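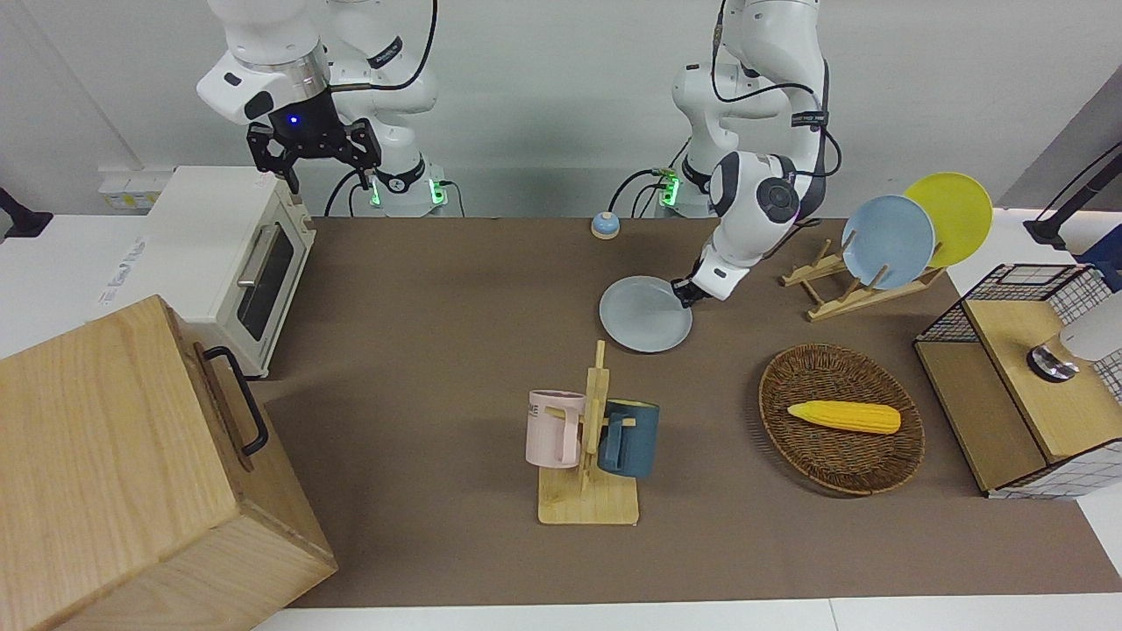 The Jatwood Writing Slope
by Vuvport

If you've ever tried to write a letter on your knees, or finish a chapter in bed with the notebook sliding off every time you turn a page, you'll know why we keep coming back to the old-fashioned writing slope. Ours is called the Jatwood, and it's the piece our customers write to us about more than any other (often by hand, which we love!).

It sits on a desk, a kitchen table or your lap, and tilts your page up toward you so that you aren't hunched over it all afternoon. There are 2 angles to choose from, a gentle one for longhand and a steeper one for reading over drafts or copying out a fair version. Lift the lid and you'll find a good deep space for loose pages, envelopes, a diary and whatever else you like to have near you when you're working, plus a long groove at the top that holds 6 pens without any of them rolling away.

The slope was drawn up by Rezaul Nanayakkara, who wrote his first two books of poems on an upturned tea tray and felt that there had to be something better. He still tries out each new version at home for a few weeks before we sell it, and he is very hard to please when it comes to hinges. The current lid closes softly and stays up by itself, even with a heavy notebook clipped to it.

You can have it in oiled ash or in the darker Jarkholm finish, which hides ink spots rather nicely. Both have a green felt base that won't scratch the table underneath. A wipe with a soft dry cloth is all it needs, and a little beeswax once a year if you're feeling kind.

We also sell the Pramanik paper block to go with it, 1000 sheets of smooth cream paper, cut to fit the space under the lid. Please don't put all of them in at once, the lid won't shut! A stack as thick as your thumb is plenty.

Item number: 2056
Finishes: oiled ash, Jarkholm dark
In the box: writing slope, page clip, felt pen roll
Paper block sold separately

The next batch of the Jarkholm finish ships on Wed 10 April. Oiled ash is in stock now. If you'd like initials on the lid, leave them in the order notes and allow us an extra week, as the lettering is all cut by hand.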